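Unit 4: Butters and Waxes in Leave-On Products

Read before Friday's lab. Bring your notebook and the Talano supply sheet.

4.1 What counts as a butter

In this course a butter is a plant fat that is solid or semi-solid at room temperature and melts on or near skin temperature. Shea, cocoa, mango and kokum are the four we use. Coconut oil sits on the line. It is solid in a cool room and liquid in a warm one, and suppliers list it either way.

Products sold as "aloe butter" or "lavender butter" are usually a blend of a hard fat with an extract. Check the ingredient list before you substitute one in a formula.

4.2 Texture and melting

Cocoa butter is hard and brittle and melts a little below body temperature. Shea is softer and has a wider melting range, so it can turn grainy if it cools slowly. The grains are fats that solidified at different times. They are harmless and disappear when rubbed in, but customers complain about them.

To reduce graining:
Melt the shea completely over a water bath.
Stir while it cools.
Move the container to the refrigerator once the mix looks cloudy.
Do not remelt half a batch and pour it back into the rest.

4.3 Waxes

Beeswax is the standard thickener for balms. Candelilla is the plant substitute and is harder, so start with half the weight of beeswax and adjust. Carnauba is harder again and we will not use it in this unit.

For a jar balm, 16 percent beeswax gives a firm product that can be scooped with a finger. At 18 percent it starts to drag. Lip sticks in tubes need more, and Anselmo Guimarães will cover those in Unit 5.

4.4 Refined and unrefined

Unrefined shea is ivory to yellow and smells smoky or nutty. Refined shea is white with almost no scent. Use refined when the formula carries a light essential oil, or the shea will cover it. 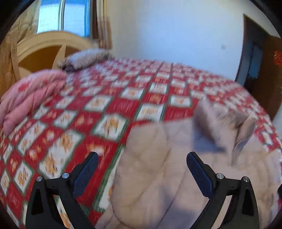 Unrefined butters also vary from lot to lot. Write the lot number in your notebook each time. The Ahonen shea we had in October was noticeably softer than the one on the shelf now, and the same recipe gave two different balms.

4.5 Storage

Keep butters in closed containers away from light. A rancid butter smells like old crayons or stale nuts. Throw it out. Vitamin E slows oxidation in fats but does not preserve a product that contains water.

4.6 Lab batch

Total weight 1,000 grams per bench. Work out your own amounts from the percentages below.
Refined shea 40
Sunflower oil 34
Beeswax 16
Cocoa butter 10

Questions about the lab go to Nivaldo Pacheco before class.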